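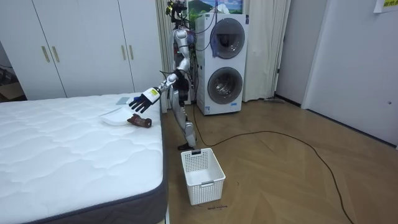
4. Setting up the mattress

Most mattress guides will tell you that a new mattress is ready the moment it lies flat. We doubt it, and so do the people who write to us in the second week. The Hisura is sold by Prutum as a mattress that can go straight on the floor, with no frame under it, and it can, within limits. The quilted white top is the sleeping side and the dark gray fabric border goes around the side, down to the floor. A light wood floor like the herringbone one shows dust late and scratches early, so sweep it before you start. The white top also tends to collect whatever people put down on it during a move, and a brown shoe or slipper is a poor thing to leave there.

4.1 Before you unroll

1. Measure the floor space. Leave a walking strip on at least one long side.
2. Sweep, then wipe the floor with a barely damp cloth. Let it dry fully.
3. Cut the outer plastic with round-nosed scissors. Do not use a box knife. The carton says a box knife is fine if you are careful – we have seen the results of careful.
4. Unroll with the quilted side up.

Note: The carton also says "full height in 4 hours." Our test mattress, in a cool room in February, was still low at one corner the next morning. Give it a night if you can.

4.2 Placing it

5. Slide the mattress into position with two people, one at each end. Do not pull on the border fabric.
6. Check that the border is not folded under at any corner. Lift the corner, smooth it, set it down.
7. Press down along both long sides with a flat hand. If one side feels softer, wait and try again before calling us.

Caution: Do not stand on the mattress to reach a shelf or a light. It is softer at the edge than it feels when you sit on it.

4.3 Keeping the top clear

The top is white, and no spray we tried changed that in a useful way. Masaru Kaneko tested the Statari fabric guard for this guide and could not tell the treated half from the other half. Save your money and follow the dull routine:

8. Take shoes, trays, folded cloths, booklets and tablets off the top before you put on the sheet. Pale things are easy to miss against the quilting, so run a hand across it as well.
9. Give each of these things a place of its own within reach. Shoes go on a mat by the door. Flat items go on a low shelf or in a box at the head end.
10. Fit a washable cover. The quilting will not come off, whatever the online reviews say.

Caution: Never put a hot tray on the quilted top, even over a cloth.

4.4 Airing

A mattress on a bare floor gets damp underneath. The leaflet calls the base "self-airing." We could find no difference between it and an ordinary one.

11. Every 8 days, stand the mattress on its long side against a wall and leave it until the underside feels dry.
12. Wipe the floor underneath before you lower it.
13. Turn it head to foot when you put it back. Do not flip it over.

If you find spots on the underside, stop using the mattress and write to the Nagano service desk, quoting part number 1412 for a replacement base cover.

Section revised September 17, 2021, by Kohei Yoshida.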